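Small Vanities in Shared Bathrooms: What Stays on the Counter
Project report, Interior Planning II
Group: Tincuța Radu, Florin Buzatu, Melquiades Palacios
Advisor: Paula Ardeleanu

1. Background

Our group was asked to pick one piece of bathroom furniture and study how it is used between cleanings. We picked the vanity. Most of the planning guides we read give plenty of space to sink size and faucet height and very little to the strip of counter behind the basin, where people set things down and leave them.

The work was done in October in the Flernia building on the Gurkendale campus. We had a budget of 280 for materials and spent most of it on containers, labels and cleaning supplies.

2. Method

We kept a log sheet for each vanity. Every entry listed what was on the counter, where it stood, and whether it had to be moved to wipe the surface. Wiping was timed for 15 cleanings, first with the items left wherever users had put them and then with everything kept to the back edge. Florin did all the wiping so the times could be compared.

We also asked users to fill out a short form. Melquiades wrote the questions and Tincuța entered the answers.

3. The vanity

The main unit in the study has a dark marble top and a white rectangular basin mounted under it. An undermount basin has no raised rim, so water on the counter can be pushed straight into the sink with a cloth. Three containers were kept along the far back edge: a white pump bottle, a cream-colored jar and a white cup.
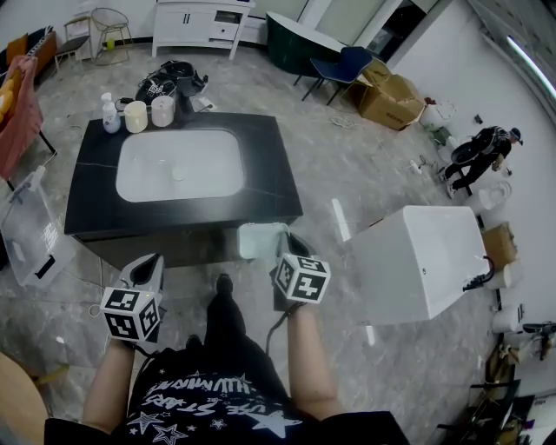
4. Results

Cleaning was faster with the items at the back edge. Florin could wipe the whole front of the counter without lifting anything, and he only had to move the containers for the last strip. With the items scattered, he usually stopped to pick something up and then had to dry under it.

The dark top was harder to judge than we expected. Soap spots dried pale and showed up clearly, but dust was easy to miss unless we looked from the side. Two users wrote on the form that they thought the counter was clean when our log said it was not.

5. Problems

We lost one log sheet in the second week and left those entries out. The form should have asked about left-handed users, who may want the soap on the other side. We did not test a tray, although Paula suggested one early on.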